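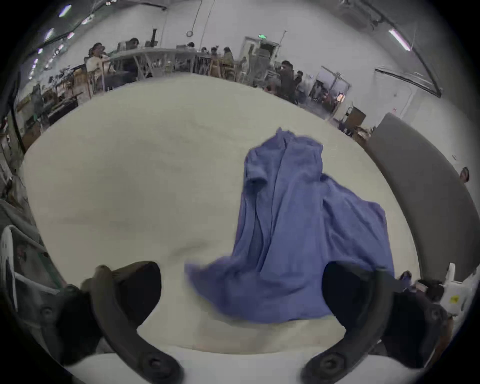
"I fell asleep on the swap shop floor and that was the first week"

Gunnel Strand runs the Plulden clothes and bedding exchange. We talked late on a Sunday, her with a cup of soup, me with a recorder that quit halfway through so some of this is from notes.

Strand doesn't sit. Forty minutes into our talk she has walked the length of the hall maybe a dozen times, straightened a rack, answered the phone twice, told somebody at the door that no, no more curtains, please, not till February.

The exchange started in the back of a closed carpet store on Stollon Road. People bring clothes, sheets, blankets, whatever still has wear in it. People take what they need. No tickets, no points. There was a points system once, she says, and pulls a face.

"Oh it was awful. You got two points for a coat, one for a shirt. So then you have a woman with a bag of really beautiful baby things arguing that a snowsuit is a coat. And she's right! A snowsuit is a coat. We spent whole evenings on that. I have a notebook somewhere, pages and pages, is a vest a coat, is a poncho a coat. I tore the sign down myself."

When was that?

"Second winter. Before the leak."

The leak comes up a lot. A pipe over the sorting room let go one night and took most of the winter stock with it. Strand found it at six in the morning. She remembers the smell of wet wool more than anything.

"You can't dry that much wool. You think you can. We had it over the fence, over the cars, Pádraig had sweaters on his boat. In the end we lost maybe half. The half we saved was all the wrong size, it felt like. Extra small. Children's. Nothing for a big man who works outdoors."

Pádraig is Pádraig Heffernan, who came for a pair of work pants and stayed on to do the accounts. He's across the room while we talk and calls out corrections. It was October, Gunnel. It was the blue car, not the gray one. The numbers are his and he's glad to give them. Last year 1,627 people came through and took something home. The year before it was 1,299. He would like me to write both of those down, and he waits while I do.

Does she look at the numbers?

"He reads them to me. I say, good, Pádraig."

Rent is the thing she does look at. The carpet store was free, more or less, the owner was waiting to sell and liked having lights on in there. Then he sold. The present hall belongs to Frota, a storage company, and there's a proper lease with proper dates in it. She had never signed one before. She took it home and read it at the kitchen table with a ruler under each line, she says, like she was back in school.

"I rang them up about one word. 'Reinstate.' I said what does it mean, reinstate. The man said it means you put it back how it was. I said how it was is a hole in the wall and a dead pigeon. He took the word out."

She laughs at that for quite a while.

I ask about bedding, becuase the bedding side has gotten big and most places like hers won't touch it. Charity stores around here stopped taking comforters years ago. Pillows, forget it. Strand says the asking never stopped, only the taking.

"Who needs a blanket? Somebody who just moved out in a hurry. Somebody with a cousin on the couch. They don't need it in two weeks after a form. They need it that night. So we wash it hot, we dry it hot, we hold it up to the light, and out it goes."
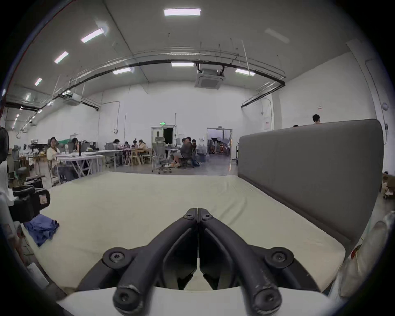 A blue cloth on a pale mattress. Bedding is now the busiest part of the exchange, Strand says.

The washing is its own story. For a long time it went to people's homes in bags, everybody took two loads and brought them back when they could. Some of it didn't come back. No hard feelings, she says. Then Thulani Ndlovu turned up, who used to repair machines for a hotel laundry, and he found them two big washers from a place in Plastden that was closing down. Getting them in was a whole day. One went through the door. One did not.

"So off comes the door. Off comes the frame. Thulani is saying it's fine, it's fine, and there's a saw. It's raining. I went and sat in the car and ate a whole packet of crackers."

Ndlovu, when I catch him later, remembers it as an easy job. "Half a day," he says. "She tells it worse every time."

He's teaching Wian Zulu to look after the machines. Zulu is nineteen, quiet, wants to train as an electrician. He shows me a drum bearing he took out himself and says what was wrong with it in about four words. Worn. You can hear it. I couldn't hear it, it was in his hand, but I nodded.

Back to Strand, who has found more soup.

What do people get wrong about giving?

"Bags. They tie the bags so tight. I have scissors on a string around my neck like a nurse, look." She does. "And they say sorry. They hand it over and they say oh it's only old things, sorry. Stop saying sorry! I wear old things. This is an old thing." Cardigan, green, both elbows mended in a brown that isn't trying to match.

The mending table is newer. It happens in the evenings, and the lamp is from her own house. Josphat Shirima runs it. He was a tailor for years before his eyes got bad for the fine work, and what he likes now is what he calls big mending. Knees, elbows, pockets, a zipper on a tent. He won't fix a thing for you. He'll sit next to you while you fix it.

"People get angry with him," says Strand. "They say, you could do this in one minute. He says yes. And then he just waits there. I had a man nearly cry over a buttonhole. He came back the next week with three shirts, though."

Shirima's own view, shouted over a dryer: "A button is nothing. A button is five minutes. Why would you throw out a shirt for five minutes?"

The oldest person at the table at the moment is 84. She hems. She's been hemming since she was a girl and has strong opinions on thread, mostly against polyester. She didn't want her name in this and she didn't want to be asked any questions either, but she did turn my jacket cuff over, look at the stitching, and let go of it again without a word.

I ask Strand about the first week, the falling asleep. She'd told me on the phone and I wanted it properly.

"It's not a good story. I'd put a note up in the bakery, bring clothes. I thought a few bags. It was bags to the ceiling. I was on my own, my sister was supposed to come and her kid was sick. I started making piles. Shirts, pants, sheets. And I sat down on the sheets for one minute. And then it's morning and there's a man looking through the glass, knocking, he wants to know are we open."

Were they?

"Well I was there. So I said yes. He took a duffel coat. I still see that coat, he wears it to the bus. Good coat."

Phone again. It's somebody with a sofa. She doesn't take sofas, she has never taken sofas, she explains this kindly and at length and writes down the number of a person who does. Then she wants to know if I'm warm enough and if I've eaten, and there's a box of gloves by the door I should look through on my way out. Singles, mostly. People do take singles, she says. You'd be suprised.

Plans? More shelves. A second dryer if Ndlovu can find one. She'd like a bench outside for the ones who come early, there's always a few, and Frota has said maybe about the bench. Heffernan has a drawing of it. He goes to get the drawing. It's a bench.

The Plulden exchange is open every evening except Sunday, when they sort. Bring bedding washed if you can, unwashed if you can't. Tie the bags loosely. No curtains until February.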